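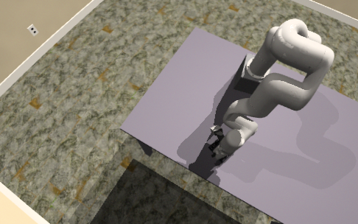
A white robot arm on a tabletop, computer rendering.

Home News Health Sports Obituaries Contact

Gararville man climbs 2,073 stairs, complains about carpet

14th February
By staff reporter

41 shares | 6 comments

Jianhua Tan would like it known that he never cared for stairs. He lived in a ranch house for most of his adult life and chose it for that reason.

On Saturday morning or thereabouts he will tell you he also never cared for kale, hospital gowns or being called "buddy" by men half his age. He has made his peace with one of the three, and won't say which.

Tan, a former piano tuner, finished the Wondunus Stair Climb this week, going up 2,073 steps in the Flimeck Building downtown to raise money for the heart rehab program that got him back on his feet. The building doesn't have 2,073 steps, so climbers ride the elevator down and start again until they get there. Tan described this as "the best part, by a wide margin."

Last October he was halfway through tuning an upright in a church basement when his left arm started to ache. He put it down to the piano. He finished the job, loaded his tools, drove home and ate a bowl of soup before mentioning it to his wife, who drove him straight to the emergency room and has brought up the soup many times.

Doctors found two blocked arteries. He had bypass surgery the next morning and spent the following week in a bed he says was designed by someone with a grudge.

Rehab began with a slow walk down a hallway and back. Tan remembers being passed by a woman with a walker, then being passed by her again. By the holidays he was on a treadmill. In January a flyer for the climb showed up on the bulletin board, and a nurse named Fu wrote his name on the sign-up sheet while he was tying his shoes.

"I said I'd think about it," Tan said. "She said I could think about it on the stairs."

He trained in the stairwell of the public library, which he reports is well lit but smells like wet coats. His cardiologist cleared him for the event on the condition that he stop if anything hurt. Tan asked whether knees counted. They did not.

The climb took him most of a morning, with rests. He had hoped to bring in $1,000 and had reached it before he laced up, mostly from former customers, several of whom attached notes saying their pianos had gone flat while he was out. He plans to get to them in the order they donated.

The money will help cover sessions for patients whose insurance runs out before their rehab does – a gap Tan had not heard of until the man on the next treadmill stopped coming.

As for the soup, he has been told to say that anyone with chest pain, an aching arm or sudden shortness of breath should call 911 and eat later.

He has one note for the organizers. The carpet on the upper landings is brown, with a swirl, and after the third trip he found it hard to look at. He has offered to bring this up in person next year, if somebody will hold the elevator.

Share | Print | 6 comments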